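Second-hand bench power supply thread, as threatened. It is Sat 1 February, it is raining, and I have opened the lid of something with a mains lead on it. Adjust your expectations now.

The patient is a Karix 3248, bought in December from a man who described it as "working, not tested". I admire the confidence of putting those two next to each other.

Made in 2017 according to the sticker. Goes up to 35 volts on the front panel and, as far as I can tell, up to whatever it fancies on the terminals.

Set it to 18 volts. My meter said something else. The front panel said 18 with the serenity of a cat sitting on a letter you need.

My first theory was that the meter was wrong. This is always my first theory. I own two meters and they agreed with each other, which was rude of them.
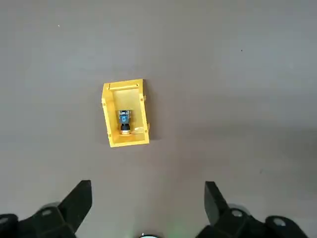
Ľudovít Jireš: Did you measure at the terminals or at the end of your leads? Cheap leads will lose you a fair bit under load, and the supply can't know about it unless you're using the sense inputs.

Fair question, and I had to go and look, so you can guess the answer. End of the leads. Leads which came free with a different thing.

Measured again at the terminals. Better! Still wrong, but wrong by an amount I could live with if I were a more relaxed person.

So, sense terminals. The Karix has them round the back with little metal links across them. If the links are loose the supply is reading its own output through a rumour. One of mine turned under my fingernail.

Tightened it. The error shrank again. I then spent a happy ten minutes believing I had mended it, and told two people.

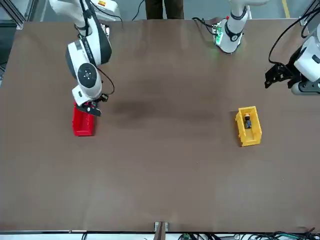

PART TWO: THE MANUAL

The manual is a scan of a photocopy. The calibration section says to "proceed as in the previous model". The previous model's manual says to contact Skoso, who sold the instrument side of the business years ago and would now like to interest me in a water softener.

A kind soul on a forum had typed up the procedure from memory. It goes: warm up for half an hour, short the output, set the current zero, open the output, set the voltage zero, then the voltage full scale. Then do it all again, as each adjustment nudges the others.

I did not warm it up for half an hour. I warmed it up for one cup of tea and then did the whole thing twice.

You want a proper load for the current part. I have a Kubíček load box, which is a heatsink with a fan and a knob and the noise of a hairdryer in a biscuit tin. It does hold steady though, and I won't hear a word against it. I wouldn't hear a word anyway.

Before anyone writes in: unplugged, left to sit, capacitors checked with the meter before fingers went anywhere. The trimmers are reached through holes in the inner cover, so the cover stays on while it's live. Plastic screwdriver. I am daft in other areas.

The voltage trimmer had a blob of red varnish on it, put there by someone at the factory to say "please don't". I cracked it with great ceremony and turned it a hair. Then a hair back. Then I sneezed and started again. 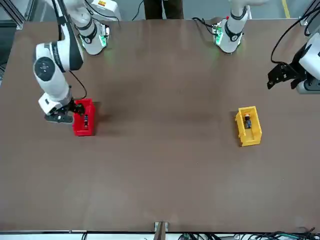
Is it worth paying a lab to calibrate an old bench supply?

For hobby work, I wouldn't. A decent meter will tell you what's coming out, and you can trust that over the front panel. If you're signing your name to test results, send the meter to the lab and let it keep an eye on the supply.

Current limit next. It was reading low, then high, then low again, and I traced that to a scratchy pot behind the knob. Contact cleaner, lots of twiddling, left it to dry with the lid off. Smelt like a dentist's.

Final numbers are in my notebook, where I have also drawn a small picture of the man who sold it to me. Voltage is good to the last digit on the display at both ends and one digit out in the middle. I have decided the middle is fine.

Next up is the Hinus signal generator, which makes a lovely sine wave on one channel and something resembling a hedge on the other. I've ordered better leads first.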